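## 4. Recording the basket task

By now you've got the arm homed and the wrist camera talking to Prirex. If you haven't, go back to section 3, because none of what follows will work and you'll blame the wrong thing (I did, for most of July).

A bit of background first. Our method learns from the wrist view alone, with no overhead camera. Fatemeh Najafi and I trained on 560 demos and then kept adding more, up to 3,330, and the big set barely beat the small one until we started varying where the basket sat. So please move the basket! It matters more than how long you sit there recording.

1. Wipe down the table and clear off everything you don't need for the task.
2. Put the basket down anywhere the arm can reach. Turn it to a new angle each time.
3. Open the gripper all the way and drive to your start pose. I like to start with the fingers a good way off from the basket and only part of it in view.
4. Check the live preview. You want both fingertips along the bottom and at least a bit of the basket rim. 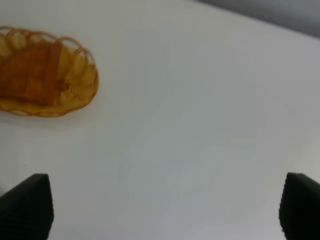 5. Press **Record**, wait for the beep, then make your approach. Go slower than feels natural — Hjalti Hauksdóttir runs at 80 percent speed and her demos are lovely, but mine at that speed are garbage.
6. Stop recording once the arm has backed off, and mark the demo *keep* or *toss* right then. You will not remember later.
7. After every 10 demos, move the basket somewhere new and change your start pose too.

**Note:** Prirex locks exposure when you press Record. If the lights change halfway through, toss the demo and start over. A pale tabletop makes exposure drift hard to spot by eye, so look at the histogram in the corner of the preview window.

**Caution:** Keep your hands off the table while the Record light is on. The arm doesn't know you're there. The stop button goes on your side of the bench, within easy reach.

**Caution:** Don't close the fingers hard on an openwork rim. Set the force limit to *low* before the first run and leave it there.

About starting with the basket half out of view: it feels wrong, I know. Leopoldo Camacho threw those demos out of his first set and his policy froze whenever the basket slid toward the side of the picture. We put them back, retrained, and the freezing mostly went away. We still see it now and then with the basket far over to one side, and I don't have a good fix yet.

When you're done, hit **Export** and pick the Badis format. Section 5 covers training.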